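Celivbridge asks for proof before it buys: Tretus hand-held gripper kit goes to paid trial 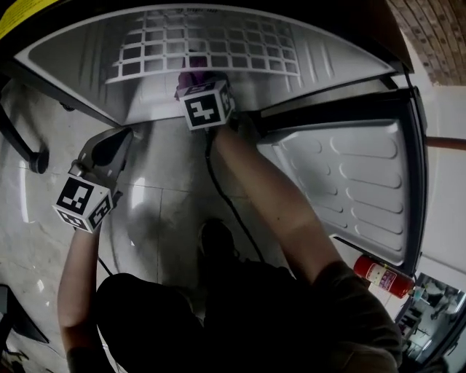

Celivbridge has agreed to a paid trial of the Tretus demonstration kit, the hand-held gripper system sold by Travia for teaching robots household jobs. It has not agreed to buy it. The kit is marketed on the claim that anyone can pick up the grippers, do a chore the ordinary way and end up with data a robot arm can learn from. Our reviewers have heard that kind of thing before, so the trial is built around awkward jobs. Reaching to the back of an open fridge for something small and purple, with a gripper in each hand and a cable running down past your body, is a fair sample of what we have in mind. The cube markers with their printed black squares have to be readable while all that is going on, and a fridge is full of places to lose sight of them.

The trial runs for 30 working days from 1st April. Operators will record 841 demonstrations across fridge, cupboard and bench tasks. Travia will be paid for the hire of 5 kits and for nothing else until the results are in.

"The brochure says setup takes minutes. I'd like to see whose minutes," said Fenna Wouters, who is leading the review. "If a marker drops out of view halfway through a reach, I want that recording counted as a failure — not tidied up afterwards and called a success."

Travia's own figures will not be used in the final report. Tracking losses, cable snags and operator fatigue will be logged by Celivbridge staff, and abandoned recordings stay in the totals.

Maeve Ó Dálaigh, product lead at Travia, said the company was comfortable with the terms. "We'd have picked easier tasks for a first outing, but we signed," she said. "The Tretus kit was designed for real kitchens."

The listed hire price is $380 per kit per week, with training charged separately. Celivbridge considers the training fee hard to square with a product advertised as needing no training, and has asked Travia to explain it in writing. No answer had been received when this release was prepared.

Results, favourable or otherwise, will be published in December. Requests for the test protocol should be sent to Tadhg Daly at the Celivbridge review office.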